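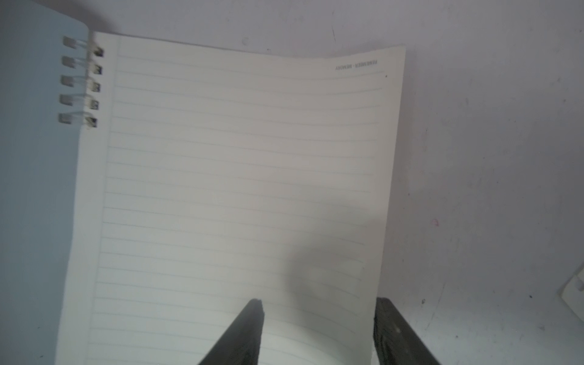 The Cotow Wollari is a wireless speakerphone for desk use, with a rechargeable battery and a USB-C port for wired operation. It pairs with two devices at once and switches to whichever one receives a call. The four microphones are tuned for a talker seated at the desk and for the noises that reach the housing through the desktop. Writing is the usual one. With a spiral notebook open flat and its light blue cover folded back, as in the photo, handling noise comes mainly from turning pages, and the low-cut filter should be set to position 2. Position 1 is for general use. Position 0 turns the filter off.

Specifications
Model: Wollari, second version
Wireless range: 10 m, line of sight
Talk time: 12 hours at medium volume
Weight: 599 g including battery
Cable: USB-C to USB-A, 1,707 mm, detachable
Filter: three-position slide switch, underside
Mute: top button, red ring when active

The first version had a fixed cable and no filter switch. Its carrying case does not fit the current model – order the Skemness case instead.

Placement

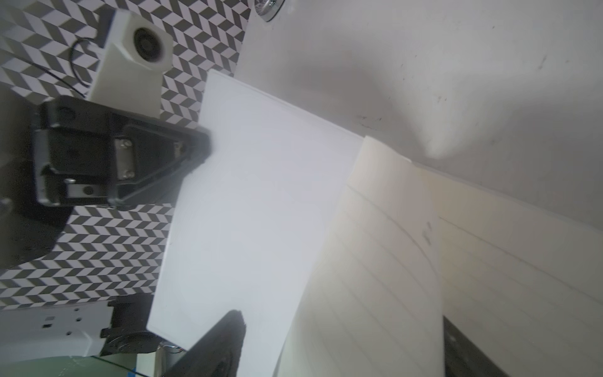

Microphone ports are spaced evenly around the lower edge of the housing and need a clear gap on all sides. Paper is the most common obstruction. A flat white sheet can slide under the rubber feet and block the lower vents. A ruled pad like the cream one shown, with pages that bend upward, can lean over a port and dull the voice. Keep both a hand's width from the unit. Do not place the unit against a wall, where reflections raise the level of echo.

Firmware

Updates are installed over USB with the Mosoti desktop utility. Release notes are maintained by Kipchumba Chege. The current release corrects a fault in which the mute ring stayed lit after a call ended on the second paired device. Do not unplug the cable until the ring turns off.

In the box: speakerphone, cable, quick start sheet. Power adapter not included. Replacement feet are sold in sets of four.

Questions on bulk orders go to Nattawut Boonyarit at the Skemness sales office. Orders placed in December ship in the order received.

Page last revised 21/11/2021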